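Rolbridge library repair day moves to the Kornum Street hall

Mar 15, 2020

The Rolbridge town library will hold its spring repair and reuse day in the Kornum Street hall this year, after the old reading room ran out of space in February. Doors open at 10 a.m. and the last items will be taken in at 3 p.m.

The event lets residents bring in worn clothes, table linen, lamps and small household goods and have them fixed for free. Last year 593 items came through the door, up from 200 in the first year. Clothing and other cloth goods made up the largest share, and the wait at the sewing tables reached two hours by noon.

Wanting Du, who runs adult programs at the library, said the new hall will allow for longer tables and a separate line for textiles.

"People were standing in the stacks holding coats," Du said. "We had to turn some of them away, and we don't want to do that again."

A piece of orange cloth folded on a work table.

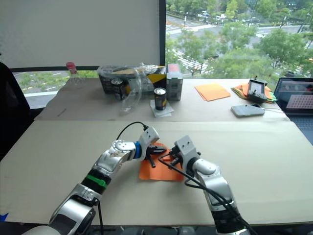 What to bring

Clothes and linen should be washed before they are handed in. Each household may bring up to 5 items. Zippers, hems, small tears and missing buttons can be done the same day. Leather, wedding dresses and anything with a fur lining will not be accepted.

Lamps and small appliances must be carried in by one person. Residents are asked to bring the cord and any loose parts in a bag with their name on it. Microwaves and television sets are excluded, as they were last year.

Uso, the fabric shop on Mill Road, is giving thread, buttons and a box of cotton remnants. Mao Hardware will supply fuses and plugs. Both shops will stay open during the event, and parking behind Uso is free until 4 p.m.

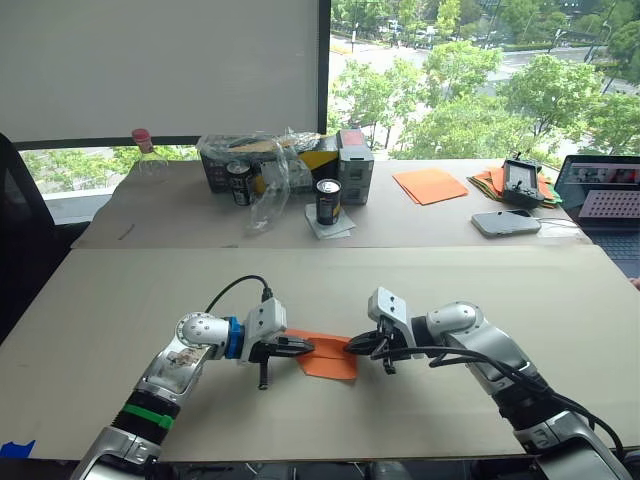

Tickets and times

Entry is free, but a numbered ticket is needed for the sewing tables. The library desk has 41 tickets for the morning and will release the afternoon tickets at noon at the hall. Tickets cannot be held by phone. A resident who misses a turn goes to the end of the line.

The hall can be reached by the side door on Kornum Street, where there is a ramp. The main door will be used for drop-off only. Bikes can be left in the yard.

Children's table

A table for children over six will run from 11 a.m. to 2 p.m. with paper folding and simple card making. Paper and glue are provided. An adult has to stay in the hall, and children should wear something that can take a few glue spots.

Orange paper with a crease down the sheet.

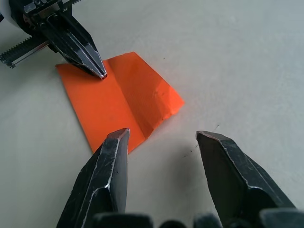

Items not picked up

Repaired goods can be picked up at the hall until 5 p.m. After that they will be moved to the library's front desk and kept for two weeks. Last year's unclaimed items, including nine umbrellas and a christening gown, are still in the back office and can be claimed with a description.

Questions can be left at the library desk during opening hours.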